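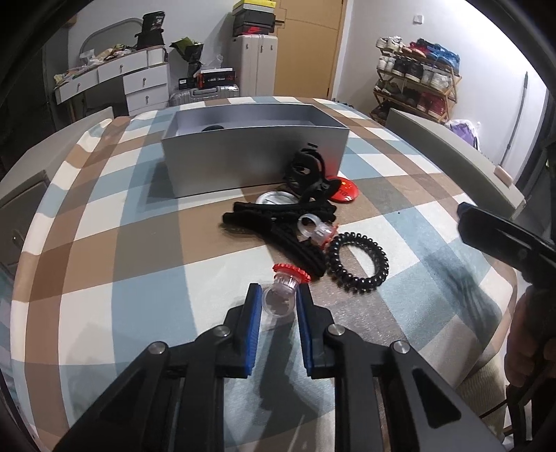 Gudari hall swap table returns for winter

The little things swap is back at the Gudari hall this June 2019, and if you have a drawer at home that no longer closes properly, the organisers would dearly love to see you there.

The idea has stayed much the same from the start. You bring along the small bits and pieces that gather on dressers and in coat pockets — hair ties, claw clips, badges, the plastic rings that come home from birthday parties — and you take home whatever catches your eye. No money changes hands, and children are very welcome to choose for themselves, which can take a good long while when there are toy rings to try on.

The March swap at Ruawai drew 244 people over a single Saturday and found new homes for around 700 items, with black hair bands going quickest of all (netball season had just begun, so perhaps we should have guessed!). Badges did very nicely too, and a few keen collectors stayed until the tea urn was switched off.

Doors open at 9 in the morning. Please check that clips still spring shut and that badge pins are fastened before you pack them, and bring a small box or tin if you can spare one for sorting. Anything left over will go on to the Mulley op shop.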